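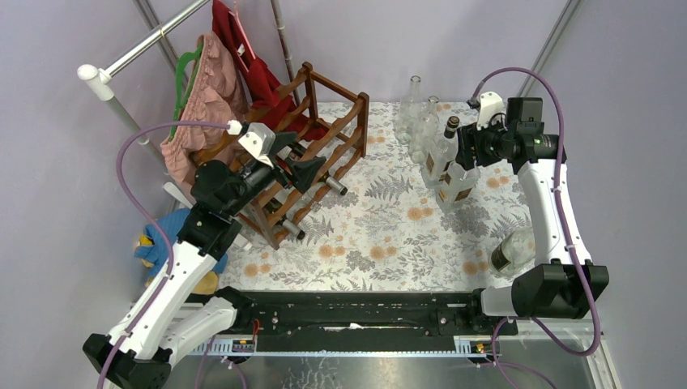
Chapter 6
Battery Claims and What They Are Worth

Open the specification sheet of any mobile phone and you will find a line about battery life. It may promise "all-day use" or a number of hours of video playback. This chapter asks you to treat that line as a claim made by an interested party, and to learn what would have to be known before you could believe it.

Consider the Dilline handset, which we will return to several times. Its maker advertised 100 hours of music playback. The figure was printed in large type on the carton and repeated by most of the early reviews, few of which had owned the phone long enough to check. In the fine print the conditions were set out: screen off, mobile radio off, files stored on the device, volume at the second-lowest setting, wired earphones. Each condition is defensible taken singly. Together they describe a customer who bought a telephone and then disabled it.

Was the claim false? In the narrow sense it probably wasn't. A court or a regulator might well find that the disclosure was adequate. But an engineer has a different question to answer, namely what the number predicts about ordinary behaviour, and for the Dilline it predicted very little. When Aivar Vītola's students in Alvarado ran the same model through a mixed routine of calls, maps and messaging, the phones were flat in 10 hours. Their test had faults of its own (the sample was 6 handsets, all bought from one shop), and we shouldn't swap one article of faith for another.

Capacity, energy and the convenient unit

Manufacturers favour the milliamp hour. It is a unit of charge, and by itself it doesn't tell you how much energy a battery stores. For that you need the voltage as well, and the product of the two is given in watt hours. Two batteries with the same milliamp-hour rating can hold different amounts of energy if their nominal voltages differ. Power banks are the worst offenders. The rating on the case normally refers to the cells inside, before the voltage is stepped up for the output socket and before conversion losses are taken off, so the phone receives noticeably less than the label seems to offer.

Nor does stored energy settle the matter. Screen brightness, signal strength and the age of the cell all bear on running time, and marketing departments have some say over the first two whenever a test is designed. A handset that performs well in central Betidville, close to a transmitter, may do poorly on a farm outside Brarnuvville, where the radio works much harder to hold its connection. We know of no carton that mentions this.

In the three sections that follow we look at how discharge tests are set up, how ageing is measured, and how fast-charging figures are arrived at. Section 6.1 begins with the discharge curve. Before reading it, find the battery claim for a phone you use yourself and write down every test condition the maker discloses. If there are none, write that down too, and keep the page for the exercises.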